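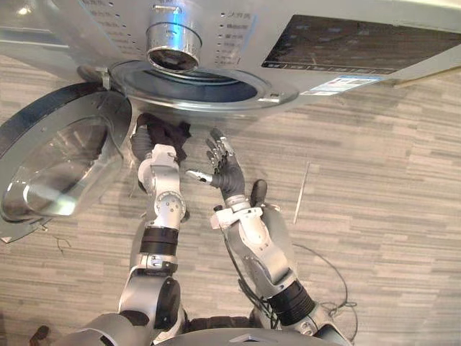
A front loader with the door swung right back. The glass sits low to the floor and the dial is read from above.

THE LAST METRE OF THE WASH

Front loaders are sold on their cycles. Most of what goes wrong with them in ordinary use happens at the door, the seal and the basket.

By Ifeanyi Igwe
January 20, 2023

1412 shares | 26 comments

The repair firm Grewal keeps a log of every domestic laundry call it takes in Namau and Tustomside. It runs to 2191 entries. Each has a fault code, a model, and a free-text line where the technician writes what was found. The codes are what you would expect: pump, bearing, inlet valve, control board, door lock. The free-text lines are more useful. Read enough of them and a large share of the faults turn out to be matters of handling. A sock was in the seal. The door had been leaned on. The drum was packed to the top and the load spun out of balance until the machine gave up and displayed an error.

None of this appears in a showroom. A buyer comparing front loaders is given drum capacity, spin speed, water use and a list of programs. The buyer is seldom told how far the door opens, how high the opening sits, or how much floor is needed in front of the machine to get a basket under it. These are the measurements that decide how the machine is used.

The door

A front loader door is a heavy part hung on one side. It has an outer ring, an inner ring and a glass bowl, and the bowl projects into the drum when the door is shut. Its job is to keep the load off the seal as the drum turns. The glass takes the knocks well. The hinge does less well, because the full weight of the door hangs from a small bracket screwed to the front panel.

A door that opens only to a right angle stands in the way of whoever is loading. A person working from the hinge side has to reach around it, and in a narrow laundry the forearm ends up resting on the rim. Do that for several years and the door begins to drop. The first sign is a latch that needs a lift to catch. The second is a weep of water at the bottom of the glass during the rinse.

A door that swings right back solves the reach but needs clear wall or clear floor beside it. This is worth measuring before delivery. Allow for the depth of the bowl as well as the width of the ring, and remember that skirting boards, taps and cupboard handles all project. Most front loader doors cannot be rehung on the other side, whatever the salesperson says about dryers, where it is often possible.

When a door has already dropped, the repair is usually simple. The bracket screws are tightened or the hinge is replaced. Tightening is a job for a screwdriver and a second person to hold the weight. Replacement means releasing the spring band that holds the seal and should be left to someone who has done it before, as a seal put back with a kink in it will leak from the first wash.

The seal

The grey or black rubber collar behind the door is folded so that it can flex with the drum. The fold collects water, lint, hair and small items of clothing. Grewal's technicians have written "item in fold" so often that it now has its own code.

The fix takes little time. When the drum is empty, run a hand around the full circle of the fold, pulling the lip forward at the bottom where the drain holes are. Wipe it with a dry cloth. Leave the door ajar between washes. People who do this every time get a seal that stays supple and does not smell. People who do it once a month get black spotting, and the spotting does not come out of the rubber once it is established. Bleach will lighten it and will also harden the collar.

Zips and bra hooks do the other kind of damage. A zip left open will drag along the lip on its way in and again on its way out. Close zips before loading. Wires belong in a mesh bag, and the bag needs to be large enough for its contents to move about.

The load

Drum capacity is quoted in kilograms of dry cotton. Few households weigh their washing, so the figure has little practical use. The test in common use among technicians is the hand: with the load in, a flat hand should fit between the top of the clothes and the top of the drum. If it will not fit, take something out. For synthetics the drum should be no more than half full, and for wool a third.

Small loads cause trouble too. A single bath mat or one pair of jeans gives the machine nothing to balance against. The drum will make several attempts to spread the weight, add time to the cycle each time it fails, and finish with a weak spin. Two towels added to the mat will normally cure it.

Order of loading matters less than people think. What matters is that sheets go in loosely and one at a time. A fitted sheet put in as a bundle will wrap itself around everything else, and its pocketed corners will come out with the socks inside them, damp in the middle and unrinsed.

The basket

The laundry basket gets very little attention for a thing that is handled before and after every wash. Drisside, a block of rental flats on the edge of Tustomside with a shared laundry on the ground floor, replaced its baskets in December after the old ones had split along the rim. The building manager bought white plastic ones with perforated sides, all of one pattern, so that they would nest when empty.

Nesting is the feature to look for where storage is tight. It has one drawback. Baskets of the same pattern pushed hard together will grip, particularly if the lower one is wet, and the natural response is to haul on the upper rim. That is where the plastic is under most strain. It is better to hold the lower basket down by its rim, tilt the upper one to let air in along one side, and then lift. 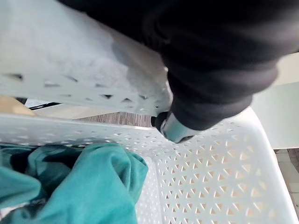

Rims fail before anything else on a plastic basket. A rolled or thickened rim will outlast a flat one, and it is kinder to the fingers when the load is wet. Check the underside of the roll for a sharp moulding line before buying. It will catch on knitwear. If the line is there it can be taken off with fine sandpaper.

Perforations have a function beyond saving plastic. Damp clothes left in a solid-sided tub will sour within hours in warm weather, and slots along the lower part of the wall let air reach the bottom of the pile. Small openings are preferable to large ones, as straps and drawstrings work their way through large ones and are torn when the basket is picked up. White plastic shows scuffs and grey marks early. These are mostly rubbed-in dust and come off with dishwashing liquid and a soft brush. Cream cleanser will also remove them, but it roughens the surface, and the next lot of marks will be harder to shift.

Height is the other measurement. A basket that slides under the open door and stands just below the lip of the drum lets the wash be drawn straight down into it. If the rim stands higher than the lip, every item has to be lifted over, and some will end up on the floor. Take a tape measure to the machine and note the distance from the floor to the bottom of the opening. Then measure the clearance beneath the open door, which is usually less. The basket has to suit the smaller of the two.

The panel

Front loader controls are meant to be read from in front. In most laundries they are read from above, by a standing person under a ceiling light, and glare on the panel washes out part of the lettering. A glossy black display is the worst for this. Printed labels on a silver panel are only slightly better, particularly where the list of programs curves around the dial and the text is small.

The usual result is that a household settles on one or two programs and ignores the rest. That is less wasteful than it sounds. A mixed cycle at a moderate temperature will deal with most of a week's washing. The other setting worth learning is the drum clean or, where there is none, the hottest cotton program run with nothing in it. Once a month is enough in hard-use households. A dot of nail polish beside each of the two settings will save bending down to read them.

Stickers left on the front edge of the machine should come off in the first month if they are coming off at all. After a year of steam and warm water the adhesive cures, and the paper comes away without it. Eucalyptus oil will lift the residue from painted steel. Try it first on a part that does not show.

The floor

Timber-look planks are now common in laundries that open off a kitchen or hall. They handle the occasional splash. What they do not like is water standing at a joint, and the place it stands is directly under the door, where drips fall from the glass each time it is opened. A folded towel on the floor traps the water against the planks and makes matters worse. Wipe up after unloading, or put the basket in position before the door is opened and let it catch the drips.

A front loader must also be level. With the drum empty, press on opposite corners of the top. Any rock means a foot needs adjusting. Turn the foot until it bears firmly, then run the lock nut up against the cabinet, as an unlocked foot will wind itself back during the spin. Repeat the check a few weeks after installation, once the floor has taken the weight.

Grewal charges a call-out fee whether or not a part is fitted. A dropped door, a sock in the fold and a machine out of level are all charged at the same rate.

Share this story | 1412 shares
View all 26 comments

RELATED
Descaling without vinegar: what the rubber can take
Clotheslines for narrow side yards
Reading a spin speed figure
Who pays in a shared laundry? Four blocks compared

RECENT
Cupboard hinges that hold
Replacing a tap washer in an older house
Storing quilts through a humid summer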